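Print this page | E-mail this page

Open day at the Karimi Building, Lendlow campus

Quick notes before I forget it all. Went up on the early bus from Mutden, got there just after doors. Parking full already. Registration in the foyer, badge, map, no pens left.

Started on level two, the teaching labs. Big change from the old block: benches on wheels, gas and water dropped from the ceiling, so a room can go from chemistry to computing over a weekend. 3000 square metres all up, 20 labs, shared between 6 departments. Corridors wide enough for deliveries and a class change at the same time, wich anyone from the old block will appreciate.
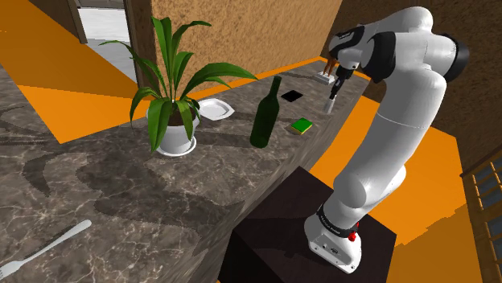 Page last changed: March 19, 2021

Level three next. Cold rooms, microscopy, a write-up area behind glass so you can eat a sandwich and still keep an eye on your run. Good idea. Fume cupboards drop their airflow when the sash is down, and there's a display by each door with the power draw. Didn't catch the saving, talk was too fast and the fans were going.

Bookings all run through Zikitz, the new system. Instruments, rooms, even the autoclave. Demo froze once, came good. Outside users can get on it too, fees to be set later in March. Worth chasing if your own centre is short of microscope time.

Lunch was sandwiches on the terrace. Windy. Then the plant room, favourite part of the day for me. Heat from the exhaust air goes back into the hot water, rain off the roof does the toilets. Earplugs handed out at the door, needed them. Lecture theatre last, 162 seats, decent sightlines, the back row a bit of a climb.

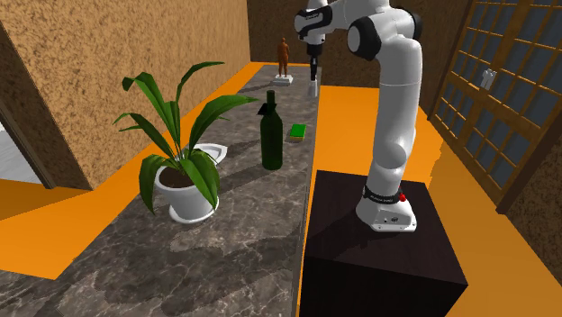
Mutden reader, by e-mail: I was in the afternoon group and we were told the cold rooms won't be open to outside users until the second stage is finished. Might pay to ring first. Agree about the plant room, though our lot only got ten minutes in there.

Thanks for that, will check before our next meeting. Floor plans are at the Lendlow front desk, free, grab one on teh way in.

Print this page | E-mail this page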